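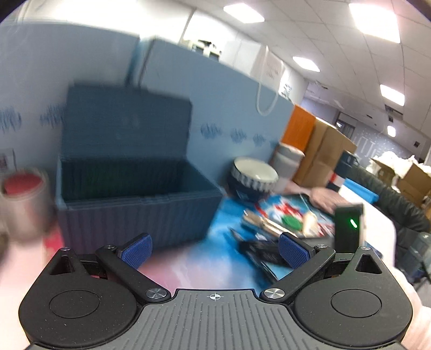 Why does a corrugated box fail in storage at a load well below its tested compression strength?
The laboratory test loads an empty box to failure in a few minutes at controlled humidity. A stacked box carries its load for weeks, in air that is usually more humid, and paperboard creeps under both conditions.

Unit 8. Stacking strength and safety factor

Box compression strength (BCT) is the peak load recorded between flat platens. The allowable stacking load is BCT divided by a safety factor. The factor covers storage time, humidity, pallet overhang and misaligned stacking.

Most of the strength of a box sits at its vertical corners. Panels bow outward early and carry little after that. A column stack puts corner over corner and keeps most of the BCT. An interlocked stack is more stable on a truck but gives up part of that strength.

Worked case. The Jullau warehouse stores a carton with a BCT of 300 kg. Each filled carton weighs 18 kg. The safety factor is 5.
Allowable load on bottom carton: 300 / 5 = 60 kg
Cartons above the bottom one: 60 / 18 = 3.33, rounded down to 3
Maximum stack height: 4 cartons

Repeat with the Skondik carton, BCT 198 kg, same filled weight and factor. Show the rounding step.

Rigid containers with hinged lids are treated in the next unit. Creep is smaller there, and the usual limit is lid deflection.

Corrections to this handout go to Jingyi Han before the October lab.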